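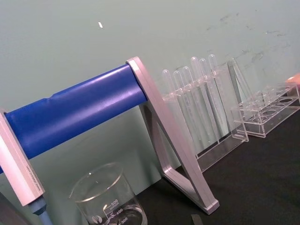 Re: Rained-out games and the makeup schedule

From: Morag Pringle
To: Badby Youth Softball coaches and managers
Date: Sun 7 July

Bastian Janssen wrote:

> Morag, can you tell us where we stand on makeups? My team has
> played two games since the end of May and the other teams in
> our division have all played more. I have parents asking me
> every night and I don't have anything to tell them.
>
> Also, if we get to the tournament and we haven't played a full
> schedule, how does seeding work? The handbook says winning
> percentage, but a team that is 2-0 would go in ahead of a team
> that has won nearly all of a full season. That doesn't seem
> right even if it would help us.
>
> One more thing. We were told the Watia game was a forfeit and
> then we were told it was a postponement. Which is it?
>
> Bastian

Bastian and all,

I'll take these in order, and I'm copying the whole list since three other coaches have asked me the same things by phone.

Where we stand. The full schedule for all divisions was 52 games. We have played 33 of them. Not all of the rest can be made up before the tournament, and I would sooner say so now than have people hold every evening open for the rest of the month. The priority is to get every team to at least five games. Bastian's team and the Tambunan Tire team are the furthest behind, so they get first pick of field times. After them I will work down the list by number of games played.

Fields. The lower field is still closed. The infield was soft all the way to second base when I walked it on Friday, and the town will not let us on it until their crew has been out with more clay. The upper field is fine and we can use it every weeknight. The school has also given us its field in the evenings, but there are no lights there, so games need to start on time and no new inning can begin after 8:00. Please bring your own bases if you are the home team at the school. The ones in the shed do not fit their anchors.

Doubleheaders. Two teams have asked if they can play two games in one evening against the same opponent. Yes, if both coaches agree and each game is cut to four innings. Both will count as full games. Pitching limits are for the evening and not for each game, so a girl who throws three innings in the first game has one left in the second. Write the innings in the scorebook and have the other coach initial them.

Seeding. The handbook does say winning percentage, and it was written with a full schedule in mind. For this year, any team with fewer than five games played will be seeded behind the teams that have reached five, and by winning percentage among themselves. All four division heads agreed to this by email on Thursday. If everyone reaches five, the rule as written applies and none of this matters. Ties go to head-to-head, then runs allowed per game. We will not use total runs allowed, because that would favor teams that played less.

The Watia game. It is a postponement. The umpire called it for lightning before the bottom of the second, and under our rules that is not a game. The forfeit came from the score sheet being turned in with one side blank and the website filling in the rest. I have fixed the standings page. If you see anything else wrong there, send me the date and both team names and I will check it against the book.

Umpires. This is the hard part. We have fewer available in July than we had in May, and two of the younger ones are away at camp until the week of the tournament. If you move a game, I need to know two full days ahead. A text the same afternoon will not get you an umpire. If both coaches are willing to use a parent behind the pitcher, that is allowed for the two younger divisions only, and you have to agree on the person before the first pitch – not after the first close call.

Rain calls. I make the call for the upper field by 4:30 and it goes on the phone line and to this list. Please don't call games on your own before then. Last week one team stayed home and the other showed up with an umpire who had driven in from Alto, and we still had to pay him. For the school field, the call belongs to the school and I pass it on when I get it.

What I need from each of you by Wednesday night:

Evenings your team cannot play between now and the tournament.
Any opponent you would play in a doubleheader.
A phone number for one parent who can reach the rest of the team quickly.

Reply to me and not to the list, please. I'll post the new schedule on Friday. Once it is up, I won't be moving games except for weather.

Morag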